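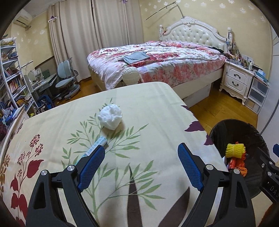
Yuxi Kang wrote in after my last post to say I was way too easy on scripts, and that anyone who learns a sales pitch word for word ends up sounding like the voice on a bus. Fair enough! I've been chewing on that comment for days, so you're getting a whole post out of it.

Some background if you're new. Before I had a desk job I demonstrated kitchen gear at home shows and county fairs. Headset mic, apron, a pile of carrots, the works. My first company was Fimeck, and my first product was a slicer called the Valtia, and on day one they handed me a stapled script and told me to have it in my head by the weekend. Every word. Even the jokes were typed out, with a little "(wait)" after each one.

I hated it. I was twenty-four and thought I was hilarious, so of course I threw in my own stuff. My first Saturday I had a nice crowd, they laughed a lot, and when I got to the price they all wandered off to look at hot tubs. I sold three slicers all day. Three! The guy who sold two booths down, Faustino Cuevas, came over at closing with a paper plate of my leftover cucumber and asked me when I'd told them what it cost.

I said at the end, like the script said.

He said no, the script has you say what it *doesn't* cost first, and I'd cut that part to make room for a story about my uncle.

He was right. The whole middle of that pitch was built to get people ready for the number, and I'd yanked it out without knowing what it was for. So I went back to my motel and learned the thing properly, "(wait)" and all. By the end of the run I was selling 40 on a good Saturday and 20 on a slow one. Same slicer, same carrots.

So that's my side of it, Yuxi. I think you have to know the script cold before you get to mess with it.
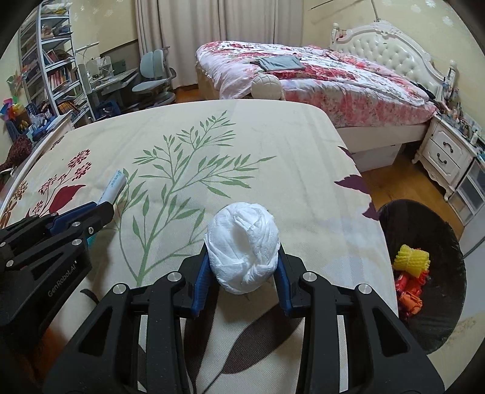
But here's where I come around to your way of thinking a bit. By my second season I could do the Valtia pitch while planning my grocery list, and that's when it started going stale. I could hear it happening. My voice went up in the same spot every time, and I'd catch myself laughing at the onion line a half second before I'd finished saying it. A woman in the front row once said the end of the joke along with me (she'd been by that morning with her sister) and I had no idea what to do with my face.

What helped was picking one person per show and really talking to them. Same words, but you look at a real human and you slow down when they look lost. If they've got a kid pulling on their sleeve, you skip ahead. I still stuck to the order of things - problem, slice, slice, what it doesn't cost, what it does - but the spaces between the lines were different every time.

The biggest room I ever worked was the Fernandes hall, one November, when the main stage act canceled and the organizers asked if any of us could fill a slot. There were 700 chairs in there and I'd never pitched to more than a few rows. I didn't have a speech, so I did the slicer pitch. All of it, with a camera on the cutting board so the back rows could see the tomatoes. Took my usual pauses, just longer, because a laugh in a big room needs time to roll back to you. It went great, apart from the part where I ran out of tomatoes.

I left Fimeck the next spring and went to Bollance, where they sold mattress toppers and had no script whatsoever. "Just be yourself," my new boss said. I lasted one summer. It's very hard to be yourself about a mattress topper for nine hours straight, and I ended up writing my own script on the back of the order forms and learning that instead.

Anyway, I do presentations at work now, and I still type them out in full and practice them in the car. My coworkers use bullet points and some of them are really good! I just can't do it. If I don't have the words I start telling the story about my uncle.

Yuxi, if you've ever sold anything standing up, I'd love to hear how you did it without a script. Same goes for everyone else, the comments are open. Next week I want to get into hecklers, and the man in the fishing hat who asked for a refund on something he hadn't bought yet.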